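Última actualización: julio

Llevo semanas queriendo sentarme a escribir esto y por fin tengo un rato (son las siete de la mañana, la casa duerme y el café está recién hecho). Quería contaros cómo va lo del viaje solidario que muchos seguís desde el principio, porque han pasado cosas muy buenas y alguna que todavía me tiene dándole vueltas a la cabeza.
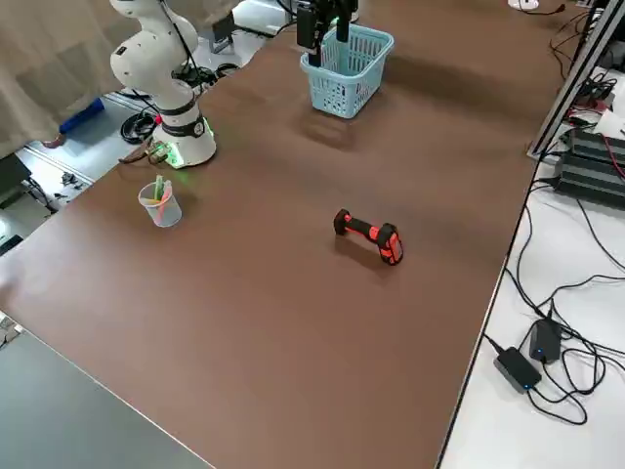
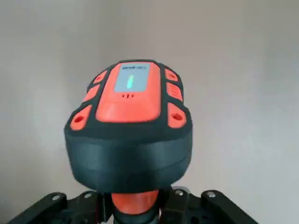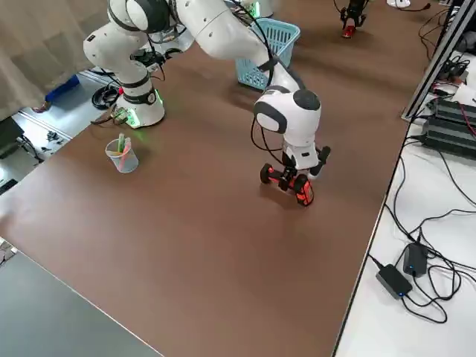

¿Cómo se elige un pueblo pequeño para viajar sin convertirse en una carga para quien vive allí?

Preguntando antes de reservar nada. Nosotros escribimos primero a la gente de Skatarton, les dijimos cuántos éramos y en qué fechas podíamos ir, y fueron ellos quienes nos dijeron que mejor en temporada baja y nunca más de cuatro personas por casa. Si la respuesta hubiera sido "este año no", habríamos esperado al siguiente.

Skatarton tiene 867 habitantes y vive casi por completo de los visitantes: las pensiones, la barca que cruza a Stullness, los dos restaurantes del muelle y una panadería de la que podría escribir otro post entero (¡y seguramente lo haga!). Cuando el turismo se cae, allí se cae todo a la vez. El invierno pasado lo notaron muchísimo, con las pensiones cerradas desde octubre y la barca saliendo solo por las mañanas.

Por eso me hizo tanta ilusión conocer a Olumide Ajayi. Llegó al pueblo como cocinero de temporada, se quedó, y ahora lleva Flunorham, una red pequeñita de casas de huéspedes que comparten reservas, lavandería y hasta las bicicletas. Si una casa se llena, manda los huéspedes a la de al lado, y una parte de cada noche va a un fondo común para los meses flojos. En su primer año juntaron 340 noches y este ya las han pasado, ¡y aún queda el otoño!

Nos alojamos en la casa azul de la cuesta, con Olumide cocinando dos noches de las cinco. Nos puso un guiso de pescado con cacahuete que yo no sabía que necesitaba en mi vida, y luego estuvimos hasta las tantas hablando de si el fondo debería servir también para arreglar tejados. Él cree que sí, pero hay vecinos que prefieren guardarlo para los sueldos. Yo entiendo las dos cosas y me fui a la cama sin opinión clara.

Al día siguiente cruzamos a Stullness, que es una isla de nada, con un faro, ovejas y un sendero precioso que da toda la vuelta. Llevad botas, de verdad, mis zapatillas siguen oliendo a turba. Comimos en el Maillard, el café del embarcadero, donde tuestan el pan en la plancha hasta que casi se quema y lo sirven con mantequilla salada. El billete de ida y vuelta en la barca se compra a bordo y solo aceptan efectivo, así que sacad dinero antes, que el cajero más cercano está a 60 kilómetros.

Varios me habéis escrito preguntando si se puede ir con niños. Se puede y lo pasarán en grande, aunque conviene avisar a la casa para que os den habitación en la planta baja (las escaleras son de las empinadas). También me preguntáis por el tiempo: nos llovió todos los días menos uno, y volvería mañana mismo.

En el próximo post os cuento lo de la panadería y os dejo la receta del guiso, que Olumide me la apuntó en una servilleta y todavía estoy descifrando las cantidades.

Contacto | © Todos los derechos reservados | Volver arriba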